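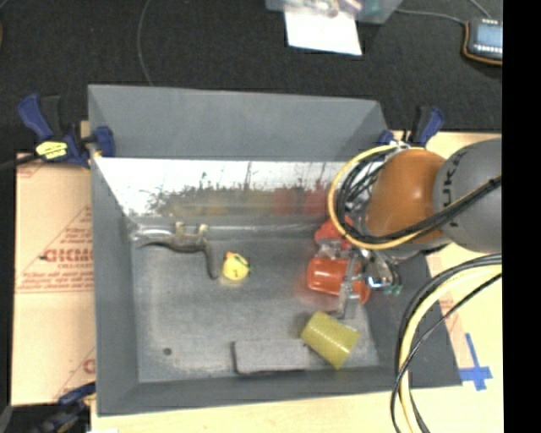 A morning at the Ernadgate toy works

In June I visited the open day of the toy works in Ernadgate. I teach drawing to children, and I wanted to see how a plastic animal gets its face. The train from Bisham was late, so I missed the welcome coffee and joined the second group.

Our guide was Ishbel Crichton, who has worked at the place for 19 years. She took us first to the modeling room, on the upper floor, where the windows look to the north. Every animal starts there in wax. Barış Kılıçarslan was working on a heron and he let us hold the older models, one after the other. He told us that legs are the hardest part. If they are too thin they break in the bath, and if they are too thick the parents write letters. I liked him very much.

After that we went down to the molding hall. It is loud and it smells of warm plastic — not bad, but I had it in my coat until the next day. The hall makes 3,000 pieces in one shift. We had to stay behind the yellow line, and from there it was difficult to hear the explanation. I understood that the dinosaurs are sold more than all the farm animals together, and that the color of them changes every few years, because the taste of the buyers changes. Gray and brown are in demand now. Ten years ago everything had to be green.

The painting room was for me the best part. The eyes are still done by hand, with a brush that has only few hairs. Kendra McIntyre showed us how she turns the animal and keeps the brush still. We could try it ourselves on a pig. Mine looks very surprised, and it stands now on my kitchen shelf.

Lunch was soup and bread in the canteen. The small museum is in the same building, with boxes and catalogs from the first years, but the labels are hard to read in the low light.

Some practical points. The entry costs 7, children pay 3. The tour takes the whole morning and there are many stairs. The shop takes only cards. From the station you can walk along the canal, and I recommend this way — the bus stops at every corner and the walk is nicer.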